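Trenda Bench Demonstrations, Gallery 3
Posted August 21, 2025

The Trenda set was recorded at our Rankin bench by remote control. One operator drives both arms from a pair of handheld leaders, and joint positions, gripper width and all camera streams are logged on a common clock. The set holds 451 episodes, collected since May. Episodes with a dropped stream or a manual reset are kept in a separate folder and do not count toward that total. Stills are unretouched.

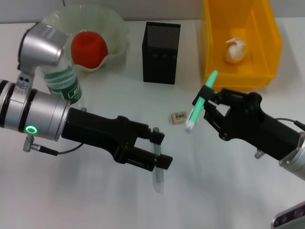

Head view, two-arm pen and marker work. Both grippers are at the tabletop, with the mint-green marker in the right one. The black pen holder stands at the back between the bowl and the yellow bin.

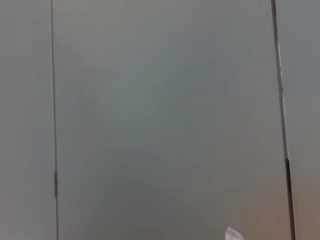 Wrist view, same session. Flat gray panels and two dark seams. Focus is soft at this range.

Wrist streams are stored at full rate and matched to the head stream by timestamp. Gripper width is commanded by the trigger and logged as both target and measured value. Operators are asked to pause for 9 frames before closing, which makes the grasp point easier to segment later.

Drinia wrote in to say that a fixed pause teaches the policy to wait, and that the set recorded at Trikcombe dropped it after episode 921 in favor of marking the grasp from gripper current. They would like to see the two labeling methods compared on the same episodes. The current traces are already in the log files, under the measured channel for each arm.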